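28 août 2023

# Acheter des pinces, budgéter le reste

Chaque année au printemps, nous préparons chez Trirkham le budget d'équipement, et chaque année la discussion porte presque entièrement sur le bras. Quel bras, quelle charge utile, quel fournisseur, avec ou sans contrat de maintenance. Le bras est cher, il a une fiche technique, on peut comparer deux devis ligne à ligne. Je comprends que la direction aime en parler. Je pense pourtant que pour une équipe comme la nôtre, qui travaille sur le rangement et le ménage dans des logements ordinaires, le bras devrait être discuté en dernier.

En mai, j'ai défendu une autre répartition. Je demandais qu'on reporte l'achat du second bras de 6 mois et qu'on mette l'argent dans les pinces à main, les pièces de rechange, les objets et les heures de travail. La proposition a été acceptée en partie. Evander Crichton, qui tient les comptes, a gardé la ligne du bras et l'a gelée. Je reprends mes arguments par écrit, car la question reviendra à l'automne.

## Le prix affiché et le prix d'usage

Une pince tenue à la main coûte beaucoup moins qu'un bras, et c'est ce qui trompe. On l'inscrit comme du petit matériel, sans ligne pour ce qui va avec. Le premier budget que j'ai relu comportait 13 lignes. Une seule concernait les gestes que nous voulions enregistrer, et elle s'intitulait « divers ».
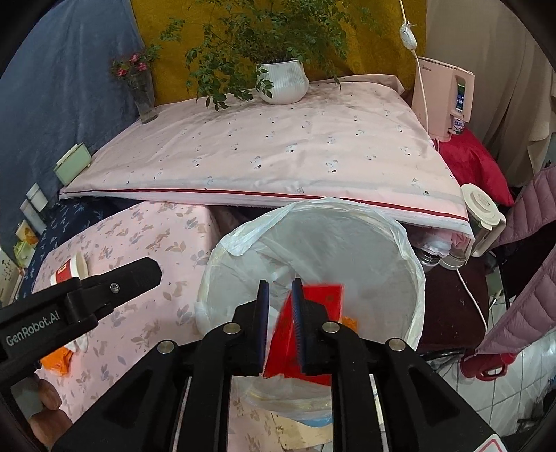 Le poste « divers » est celui qui nous a le plus manqué. Une journée de ménage ordinaire consomme des choses : des sacs, des emballages, des gobelets en carton, des boîtes de mouchoirs. Jeter un papier paraît gratuit sur un tableau de prévision. Or un sachet rouge plié, pincé entre deux patins striés au-dessus d'une poubelle, avec un sac blanc qui fait des plis tout autour de l'ouverture, c'est une manipulation de matières souples du début à la fin, et il faut pouvoir la refaire avec d'autres papiers, d'autres sacs, d'autres poubelles. Si l'on réutilise le même sachet toute la semaine, on obtient des données sur ce sachet. J'ai donc demandé 2000 euros par an pour les objets du quotidien. On m'a répondu que c'était beaucoup pour des déchets. Je maintiens le chiffre.

Les patins posent le même problème. Ils s'usent, se salissent, prennent la graisse. Il faut en avoir d'avance et les compter comme des consommables, au même titre que les piles. Un jeu de patins en rupture de stock arrête une séance aussi sûrement qu'une panne électronique, et la commande passe par le même circuit d'achat que le reste, signature comprise.

## Le lieu coûte aussi

La deuxième erreur que je vois dans les budgets, y compris dans d'anciennes versions du nôtre, consiste à supposer que le lieu est acquis. On a un laboratoire, donc on travaillera au laboratoire. Daniyal Shaikh, qui dirige les séances, a essayé de meubler une salle pour notre projet Otasa. La salle était propre, bien éclairée, et tout y était posé à bonne distance. Les gestes appris là ne nous ont pas servi à grand-chose ensuite.

Dans une vraie chambre, une table touche presque le lit, un drap à motifs sert de fond, les boîtes se serrent contre un coussin. La main qui tient la pince doit passer entre tout cela. Je préfère payer des demi-journées chez des particuliers, avec indemnité, assurance et transport, plutôt que la location annuelle d'un plateau vide qu'il faudrait ensuite remplir.

Il y a une objection sérieuse, et Crichton l'a formulée : un logement ne se contrôle pas. La lumière change, un voisin sonne, la séance prend du retard. C'est vrai, et cela se chiffre. Nous comptons désormais une marge d'heures sur chaque déplacement. Elle apparaît au budget, on peut la discuter. Avant, elle existait aussi, mais elle était prise sur les soirées de l'équipe.

Reste la question des objets difficiles. Une boîte cylindrique couchée sur un drap demande autre chose qu'un cube posé sur une table rigide. Elle peut rouler, le tissu se plisse sous elle, et l'ouverture n'est pas toujours tournée du bon côté. Ce sont des objets que l'on trouve dans n'importe quelle maison et que les catalogues de matériel d'essai ne vendent pas. Il faut aller les acheter, garder les tickets, et accepter une note de frais qui ressemble à des courses.

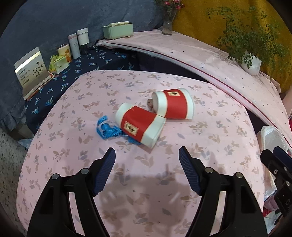 ## Ce que je propose pour l'automne

Je voudrais que le prochain budget soit construit dans l'ordre du travail. D'abord les gestes à couvrir, puis les lieux et les heures, puis les objets et les consommables, puis les pinces. Le bras à la fin, une fois que l'on sait ce qu'on lui demandera de saisir et dans quel espace. Le cahier des charges en sera plus court et plus juste.

Je demande aussi que les pinces soient achetées par paires, avec 2 exemplaires complets en réserve. Les fournisseurs de ce matériel sont jeunes, les modèles changent vite, et une pièce introuvable rend incomparables les séances d'avant et d'après. Kakakhel, notre distributeur habituel, livre correctement mais ne s'engage pas sur la durée de disponibilité des références. Bromau s'y engage, à un tarif plus élevé — je le paierais.

Je ne suis pas opposé au second bras. Nous en aurons besoin, sans doute l'an prochain. Mais si l'arbitrage se fait encore entre le bras et les séances, je voterai pour les séances, et je demanderai que la ligne « divers » soit remplacée par des postes qui portent un nom et un montant.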